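Cahier d'atelier – fonds constitutionnel, suite. Reprise du dépouillement des cahiers Akpan, carton 514.
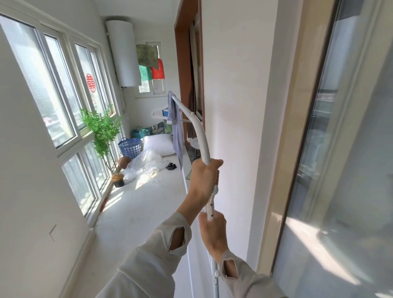
Firnolden, 23 sept. 2026

Transcription du projet de charte provinciale terminée jusqu'à la cote 2340. Le texte prévoit une assemblée sans exécutif, chaque district gardant ses impôts. La copie Gurnorari omet l'article sur les douanes – à collationner en octobre. Saisie faite dans Sultico, accents à reprendre.

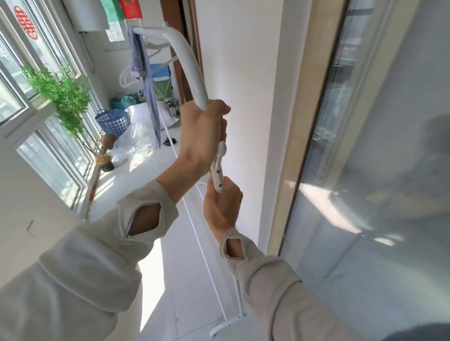
Qui ratifiait la charte ?
Les districts, chacun par un vote séparé, d'après le préambule.

Reste à vérifier les signatures du dernier feuillet. Encre très pâle, relire à la loupe.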